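Call for Participants: Review Panel for the Draft Practice Guide on Robotic Laundry Handling

Kimia is seeking operators, safety engineers and service technicians to review a draft practice guide for robots that load and unload front-loading laundry machines in shared buildings. The guide is being prepared with Clirna, which maintains the test procedures, and Nater, which handles publication. Applications are open from July 2023.

Background

The draft covers machines that were designed for human hands and are used without modification. It sets limits on approach speed, contact force and gripper position, and it states what must be recorded when a limit is exceeded. The present text has 18 clauses. Reviewers have already sent in 738 comments on the first version, most of them on door handling. The second version needs people who have not seen the first.

Work items

1. Approach. Clause 4 deals with travel toward the machine. The arm must slow before any part of the gripper enters the space directly in front of the door or the detergent drawer. Reviewers will check whether the speed limits can be verified from ordinary log data, and whether the wording holds when wrist camera images are degraded by motion or by glare from a metal front panel.
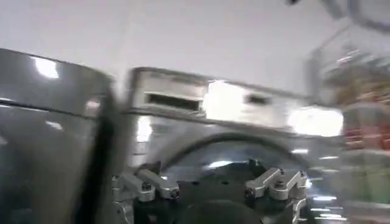 2. Entry into the drum. Clause 7 sets the conditions for crossing the plane of the door opening. The door must be confirmed open, the drive must be confirmed stopped, and the gripper must be in a declared state, open or closed, before it moves forward.

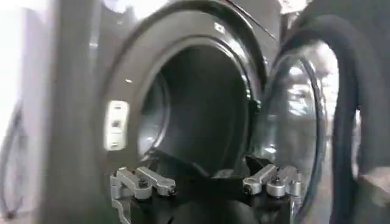 Clause 7 is the part of the draft with the most open questions. The current text requires a clearance check against every fixed part of the opening, but it does not say which parts must be named in the check. A reviewer could reasonably ask that the white latch receptacle on the left of the rim be listed separately from the black rubber ring around it, as damage to one has different consequences from damage to the other. The same goes for the glass bowl of the open door, which hangs to the right and narrows the path for a wide gripper. Proposed wording should be short and testable. Comments such as "take care near the seal" cannot be processed.

3. Shared workspace. Clause 11 applies whenever two arms may be near the same door. It assigns priority, sets a minimum separation and defines the stop that follows if separation is lost. We are looking for reviewers with practical experience of coordinated arms — simulation alone is not sufficient for this item.
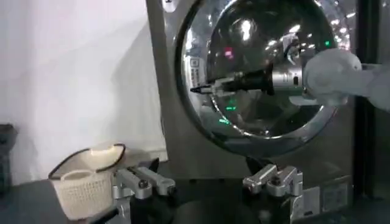

Clause 11: white arm with black tool in front of the door glass, two silver gripper fingers in the foreground.

4. Door contact and load support. Clause 13 covers contact with the door ring while the other arm holds a basket. The draft limits force at the ring and requires that a grip on the basket be kept or released in a controlled way if the door does not move. Reviewers will be asked whether one force limit can serve both hands or whether separate limits are needed. 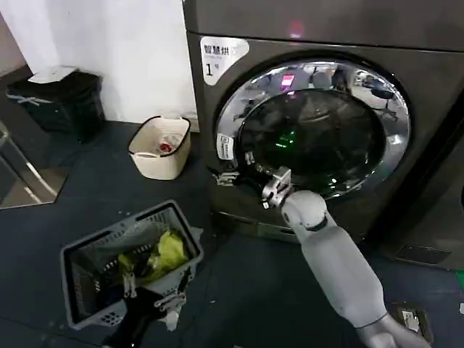
Sánchez wrote in response to the first version that a single limit would be easier to audit but would fail with flexible baskets, where the rim bends well before the limit is reached, and asked that basket stiffness be declared in advance. The request has been carried into the second version as a note to Clause 13, and comments on it are welcome.

What participants will do

Each participant reads the full draft, submits written comments on the supplied form and attends 2 remote meetings in August. Comments must give the clause number, the problem and replacement text. A comment without replacement text will be logged but may not be discussed.

Requirements

Working experience with robot arms, laundry equipment or machine safety assessment. Ability to read English technical text. No current contract with a supplier of grippers used in the test procedures. Membership in a standards body is not required.

Terms

Participation is unpaid. Names of reviewers are printed in the guide unless they ask to be left out. Draft text is confidential until publication — this includes figures and log extracts.

How to apply

Send a one-page statement to the Kimia practice desk, quoting call number 766. State which work items you want to review and describe one relevant task you have carried out. Applicants for item 3 should also list the arm models they have used. Incomplete statements will be returned once for correction.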